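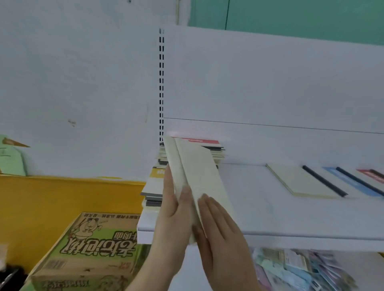

Fig. 1. A plain cream notebook held open at the shelf.

Our project asked how a small shop can keep its stationery tidy, and we loved doing it! Notebooks are harder than they look - thin covers slide, and mixed colours soon get muddled. We handled 135 books over 2 visits and tried 6 ways of piling them.

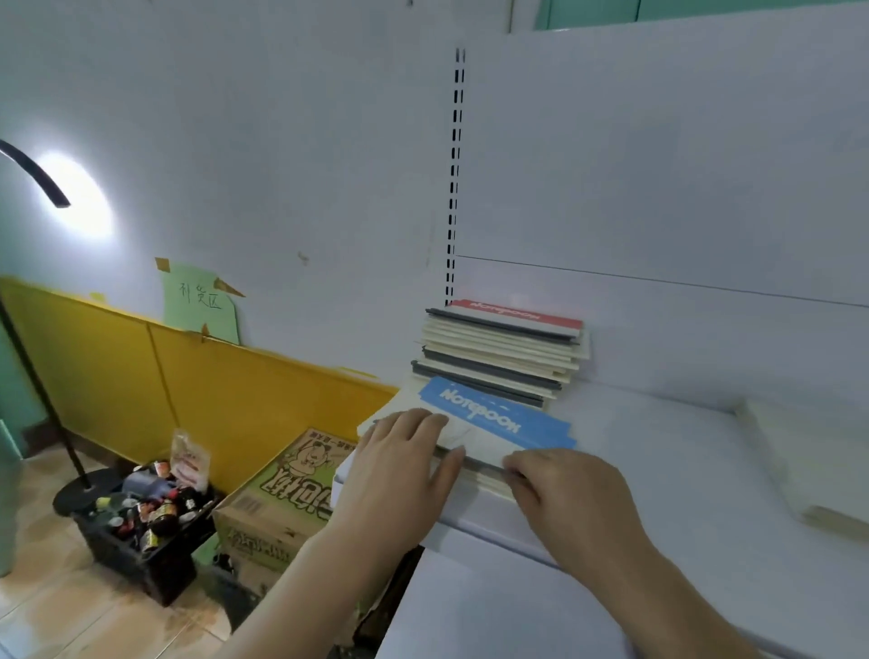 Alivton, November 2018

Squaring up a pile by hand was our favourite job. Blue-banded and red-banded notebooks sit in separate stacks, one behind the other, so the colour on top is easy to spot. The Selura method (our own name for it) starts with the taller stack at the back.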